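Where can I watch the Chettiar wedding special with English subtitles?

Asked in Film and TV > Celebrity

My mum and I have followed the couple since their first film together and we missed the wedding special when it went out. I have found clips, but they are all without subtitles and my mum doesn't follow the Tamil well any more. Does anyone know if the full thing is on a service you can get in the UK? Also, is it one episode or two? The fan page says one and the listing says two. I don't mind paying for it if it's a few pounds.

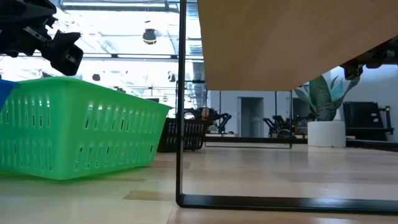
Muden, 11/07/2023

Edit: I have tried Nodia already. It comes up in the search but says it isn't available in my region.

3 answers

Anitha Annamalai
Best answer

It is two episodes. The first is the family side, with the engagement and the clothes fittings, and the second is the ceremony and the reception. The fan page is probably counting the shorter version that was cut together later for television, which leaves out most of the first part.

For the UK you want Trellmont. Both parts are there with English subtitles, but they are listed under the bride's name and not under Chettiar, so a search for the surname brings up nothing. Go to Specials, then Weddings, and scroll down. You can rent the two together. Subtitles are off by default and you have to turn them on again for the second part.

The songs aren't subtitled, only the talking. There is a speech by the groom's grandmother near the end of part two where the subtitles run a few seconds behind, so your mum may want to pause it there.
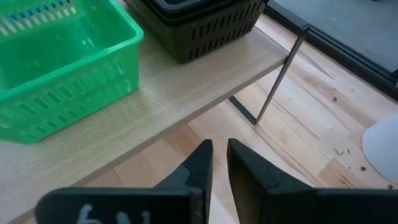 The rental lasts up to 2 days from when you press play, so don't start the first part unless you have time for the second. I had to pay again for that reason. They have said a reception extras programme will be added in August, with the dance from the cousins and the interview with the director who introduced them. I don't know if that will be included in the rental or sold separately.

3181 people found this helpful

Guest

try the fan page they post links sometimes. didnt they split up anyway?

Anitha Annamalai replied: No, that was a rumour from before the wedding. The links on the fan page are only the trailer.

Guest

I saw it on Nodia when I was staying with my sister abroad. The picture was good but there were a lot of adverts, and I only found the one episode. Can't help with the UK, sorry.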